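Fenwood film workshop, notebook
6/10/22

Back at the splicing bench today with the Besnard reels, and I'm happy to say the second one is in much better shape than we feared! The first 500 feet had that vinegary smell we all know and dread, but once I got past the leader the stock was supple and the colors had held up beautifully (a little pink in the skies, nothing we can't bring back in the grade).

I ran the whole thing through the viewer by hand, slowly, with a cup of tea well out of reach. My frame count came to 2,766 for the harbor sequence, and that still doesn't match the old continuity sheet from Kesarham. I suspect a few shots were trimmed for the festival print and the sheet was never updated. I'd love to be wrong, so if anyone has the earlier sheet in a drawer, please leave it on my shelf.

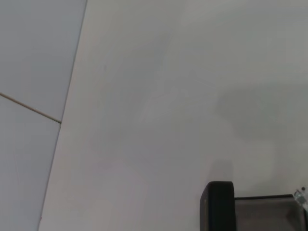 The other thing I wanted to get down before I forget is the sound. The magnetic track drifts against picture from the ferry scene on, and by the end of the reel it's 13 frames late, enough that you see the actress close her mouth and then hear the last word. I tried a straight speed correction in Sovow and it made the music wobble horribly, so I've gone back to nudging it scene by scene. Slow work, but I do enjoy it, and I got to hear that lovely accordion cue more times than is probably healthy.

Still to do: clean reel three, redo the two bad tape joins near the end, and make a 20 second test of the title card with the new grade. The screening isn't until September, so there's time to do the joins properly.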